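Children's Bag and Lunch Box Check – Winter Round, with Comments
Gedden After-School Rooms
Filled in 2024-12-28, Form 263

Please read the comments as well as the marks. I know they run on, but a plain "OK" has never told me much when I come back to a form in February and try to remember what the item was like. Marks used are OK, WATCH and FIX.

Part 1 – The table

1.1 Table stands level and does not rock when leaned on. OK
Comment: I leaned on it with both elbows and then with my whole weight, and it stayed put.

1.2 Join between the two sections of the top is flush. OK
Comment: There is a faint seam you can see, but a fingernail slides across without catching. Crumbs do like to settle there, so please give it a wipe along its length when you clean up.

1.3 Edges and corners free of splinters or chips. OK

Part 2 – The backpack (teal and orange, shark-like toy on the front)

2.1 Seams hold when the fabric is tugged by hand. OK
Comment: I went over the padded teal parts and the orange mesh, pulling gently at each. It is a lovely cheerful little bag and has clearly been looked after.

2.2 Mesh has no snags or holes big enough for a small finger. OK

2.3 Straps stitched down firmly at both ends. OK
Comment: The stitching on the orange webbing is tight and even. I gave each strap a good pull.

2.4 Buckles close, hold and open again without pinching. WATCH
Comment: They all work, but one is stiff and a younger child may ask for help with it. Try it again next round before anyone thinks about replacing it.

2.5 Loose strap ends tucked away. WATCH
Comment: The strap with the hook on its end was lying out across the table while the bag stood there. At home that is no trouble at all, but on a coat peg in our hallway it will hang just where people walk. Please clip it back up – it takes two seconds.

2.6 Attached toys secure, with no small parts coming away. OK
Comment: The gray plush sea creature is on there firmly, and I was rather glad, as I think there would be tears otherwise.

Part 3 – The white box

3.1 Corners rounded, no sharp rim. OK

3.2 Lid sits evenly all the way along. OK
Comment: I ran a thumb along the raised rim of the lid and felt no lifting. It has UNITREE printed on top, so it is easy to tell from the plain Danell boxes on the shelf.

3.3 No cracks in the plastic. OK

3.4 Name label present. FIX
Comment: No child's or room's name on it yet. Labels are in the Clesomach drawer, and one on the underside will do nicely.

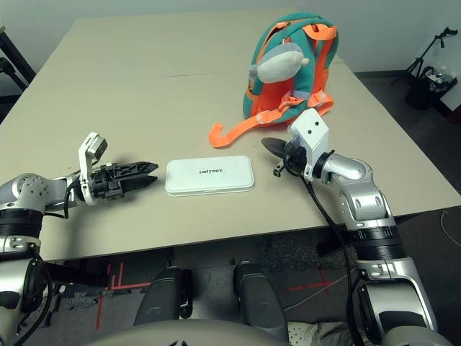
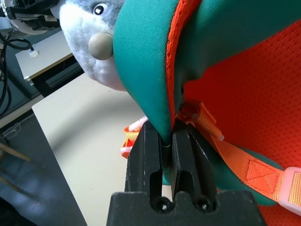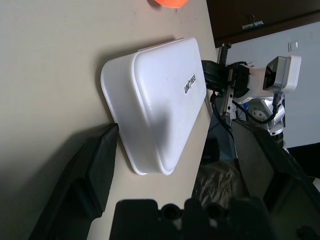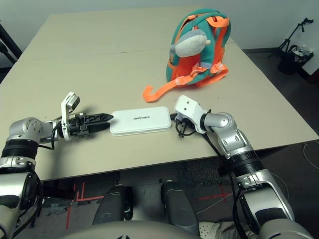 Winter round, table check. First: backpack and white box together. Second: teal fabric and orange mesh, close up. Third and fourth: the white box.

Part 4 – Putting away

4.1 Bag emptied before it goes on the peg. OK
Comment: Side pockets too, please. At the Sowerby rooms they found a banana in one after the break, and I still hear about it.

4.2 Boxes stored flat, no more than four high. OK

4.3 Table clear and wiped at the end of the day. OK
Comment: Warm water and a soft cloth are plenty. The strong spray leaves a film that takes longer to get off than the crumbs did.

Still to do

Label the white box (3.4).
Clip up the hooked strap (2.5).
Try the stiff buckle again in February (2.4).

Put the finished form in the folder for room 24, behind the summer one, and initial the front sheet.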